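Data Center Manipulation Group
Minutes of the regular meeting, 4 March 2021

Present: the Rusard group, the Patau hardware bench, two people from the Isell evaluation team (one of them on the phone, mostly breathing).
Apologies: the rest of Isell.

1. Minutes of the last meeting
Approved after the word "solved" was taken out of item 3. It had been put in during January and has aged poorly.

2. Demonstration set for cable insertion
The count stands at 300 teleoperated demonstrations, all with two arms. Rusard proposed going to 2,000. Patau asked who would be holding the controls. A silence was noted. Agreed to train on what we have and look at the curve before promising anyone more.

A demonstration in which the operator misses the port, backs off and tries again will now be kept. Until now these were thrown out as untidy, and the policy learned from the clean ones that ports are never missed. It then missed one and stood pushing at the faceplate until somebody pressed stop.

3. Wrist view against overhead view
Rusard reported on the ablation. With the overhead view alone, the policy reaches the right block of ports and then dithers. With the wrist views alone, it lines up nicely in front of whatever port it sees first. Both together do better than either, which surprised no one but now has a plot. The axis labels on the plot are to be fixed before it leaves the building.

Patau wished it recorded that the plug is gripped at a slightly different angle on every pickup, and that the method section calls this "grasp diversity." Patau calls it something else. The paper will say "grasp variation."

4. Scoring
Isell wants a trial counted as a success only if the latch clicks. Rusard wants to count a plug that is seated but not latched. After a long discussion, it was agreed to report both numbers in the same table, latched first. Each policy gets 100 trials, with the starting pose drawn from the El Ouafi list. No one is to re-roll a pose for being "unfair."

5. Data from the two-arm cell
Cable end in a white-fingered gripper each time.
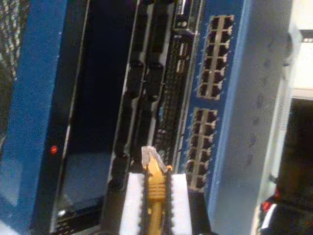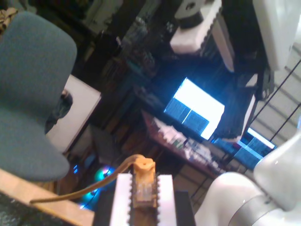
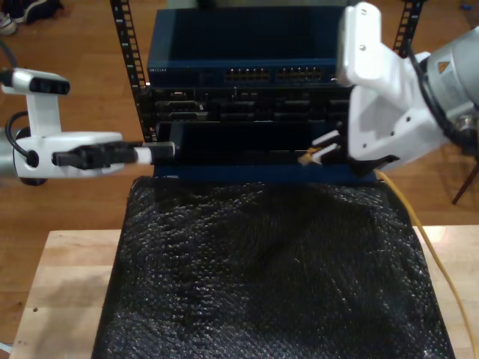 Isell replied that the held-out ports should be chosen before training starts, and by someone who has not seen the results, as the last split had a way of leaving the difficult ports in the training set. Rusard accepted this with fair grace. Isell will send the list in a sealed file and the password after the checkpoint is frozen.

6. Actions
Rusard: retrain with the retries included, 3 seeds.
Patau: measure the plug angle at pickup and stop using the other word for it.
Isell: held-out port list.
All: read the draft before the next meeting, as also agreed at the last one.

7. Any other business
The label printer. Deferred.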